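Best finish for a glued-up maple board that gets kids' blocks dragged across it?
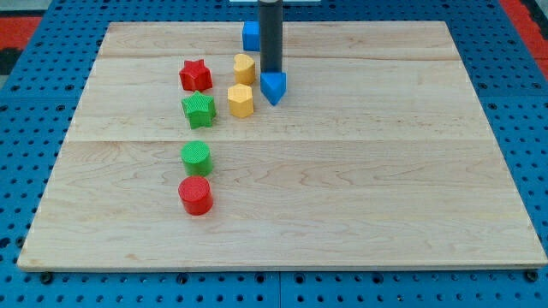 Asked in Woodworking & Finishing — 4 answers hidden, 3 shown

So I have a maple board, several planks edge-glued side by side, and I'm trying to decide what to put on it before it gets any more use. It's going to be a play board for building blocks, mostly the painted kind (triangles, cubes, the usual), and they get pushed and slid around a lot more than they get stacked. My youngest is really into shoving things from one side to the other right now.

I got the board from Rimthorpe as a blank, sanded but with no finish on it as far as I know. The figure in it is so pretty, all swirly with darker streaks, and I would hate to turn it yellow or make it look like a bowling lane. I did my last project with an oil poly and it went amber on me within a year.

What I want to know:

Is hardwax oil tough enough for this or am I going to be redoing it every few months? Do I need to do both faces? The underside will never be seen. And blue paint from the blocks — will it rub off into bare maple if I leave it alone for now? I can feel one of the seams very slightly with my fingernail, so if that needs fixing first please tell me before I've got finish all over it.

It's fastened down with bolts through the corners if that matters. I can take it off to work on it. I'm in a pretty dry place in winter and sticky in summer, no AC in that room.

Answer 1 (31 people found this helpful)

I've made a bunch of these for a daycare and I'd go with a water-based poly in matte or satin. It stays clear, so your maple will look like maple, and it holds up to sliding way better than oil does. Hardwax oil is lovely stuff and I use it on shelves, but on a kids' surface it scuffs and you'll see shiny trails where the blocks travel. You can fix those easily with a pad and a dab more oil, so if you like fussing with things then go for it! I don't.

What I do: sand to 180, wipe it with a damp rag to raise the grain, let it dry, knock it back lightly with 220. Then thin coats, and I mean thin. I put on 4 and scuff lightly between them with a gray pad. The first coat is going to look terrible and feel like a cat's tongue. Keep going.

And yes, do both faces. I skipped the bottom on my very first one and it cupped so badly by June that it rocked like a boat. Same number of coats on the back, or close to it, plus the edges and inside the bolt holes (a cotton swab works great for that).

On the seam: if you can feel a ridge, take a card scraper to it, going with the grain, until you can't. Then sand the whole face, not just that strip, or you'll see a shallow dip when the light comes in low. If it's an open gap you can feel down into, that's a glue question and I'd sort it out before any finish goes near it.

Bare maple does pick up paint, by the way. Mine got streaks from a set of cheap blocks and I had to sand them out. If you're starting fresh, put something on it before the fun begins.

Answer 2

Mineral oil. Cheap, you can get it at the drugstore, been using it on my cutting boards forever. No need to overthink this.

Comment: Mineral oil never cures though, it'll get on the blocks and then on the couch. Ask me about my couch.

Answer 3 (5 people found this helpful)

Mostly agree with the first answer, but nobody has mentioned the bolts yet and I think they matter more than the finish. A glued-up panel gets wider and narrower across the planks as the seasons change. If it's bolted tight at the corners through round holes with no slop, it has nowhere to go, and something has to give. Sometimes it bows up in the middle, sometimes a seam opens. With no AC in that room I'd expect you to see some movement.

Easy enough to deal with while you've got it off. Stretch the holes along one side into short slots, running across the planks, the same direction the board wants to move. Leave the other side's holes round so it stays put. Put a washer under each head if the slot ends up wide enough to need one, and snug the bolts down, no gorilla stuff. A finish slows the moisture down but it won't stop it.

I'd also check whether the seam you can feel changes over the year. Mine (birch, from a Skestavura kit) was smooth in the winter and had a little step by August, and I wasted a whole Wednesday evening scraping it flat only to have it come back the other way.

For what it's worth I did use hardwax oil on that one and I'm happy with it. Two coats, buffed well. It does get scuffed, the first answer is right about that, but I redo the top once a year and it takes me about 4 songs on the radio. Try both on the underside first and see which one you like the look of. Maple can surprise you, especially the streaky kind.

Comment from the asker: Thank you both!! Slots make total sense, I had no idea. Going to test a patch of each on the back this weekend. It's definitely a ridge and not a gap, I went and checked with a flashlight.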